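When the packing room at Warnurer got its first robot arm in June, I was the one who wrote the grumpy note on the break room board, so I suppose I owe everybody a longer and kinder version of it. I've packed desk supplies there for 20 years (pen cups, letter trays, all those little mesh things people put by their phones), and my hands know the work better than my head does.

What I feared was losing my place at the table. What happened so far is smaller and odder. The arm takes the dull stretches, and those of us who used to do them now spend the morning showing it how to hold a cup, or patching the pads on its fingers when they start to wrinkle and fray. Parvathi Kartha, two benches down from me, has become so good at this that the folks over at our Mandau building call her before they call the supplier!

And I'm glad for her, I truly am. But her pay hasn't moved, and neither has mine, and we talk a lot less than we did when four of us stood packing together. I'd like the company to put those two things on the table with the same care it gave to picking the machine. Teaching is work. Company is worth something too, even in a room where more than 1000 boxes have to leave by Friday.

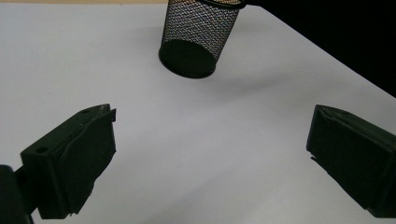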